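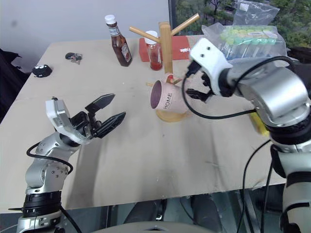

How do you stop mugs from sliding off a wooden mug tree?
Hang them on the pegs that angle up, handle all the way back to the post, and put the heavy ones down low.

Posted by toledo_kitchen, 2021-06-11

Ok more detail. Got a mug tree for the new place in Ernmont, wood post, round base. Every time somebody bumps the table a mug swings around and I'm scared one's going to go. Cups are the thick diner kind, kind of a small handle. Table is smooth, base skates on it a bit too. Is there a trick or do I just go back to the shelf? Don't want to glue anything, renting.

Gonçalo Tavares
Had the same thing. Two things to check. First the pegs, are they loose? Mine were just pushed in, twist each one so it points up more. If it spins freely, pull it out, wrap a bit of paper around the end, shove it back in. No glue. Second is balance. Never load one side only, the whole thing wants to lean. Opposite pegs, similar mugs. For the base get felt... no wait, not felt, felt slides worse. Rubber dots. I used a pack of 10 from Velamton, cut a couple in half, still on there since August. 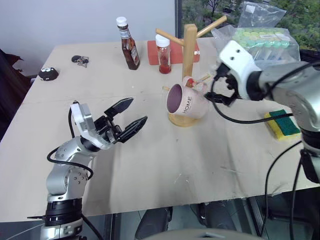 Mug tree on the table, top pegs angled up on either side of the post.

Small handles are a pain, sometimes they just don't go back far enough an the mug hangs out over nothing. Those I put on the shelf, sorry.

dendura61
just buy a heavier one. the cheap ones all tip

pegs_and_cups
Agree on rubber dots, disagree on the paper. It worked loose on me in 2 weeks. A strip of masking tape held better, one turn around the peg end then push hard. Also which way do you hang them? I face all the handles the same direction so they dont knock each other when you grab one. And move the tree back from the edge of the table, mine was right where people set there bags down. No problems after that.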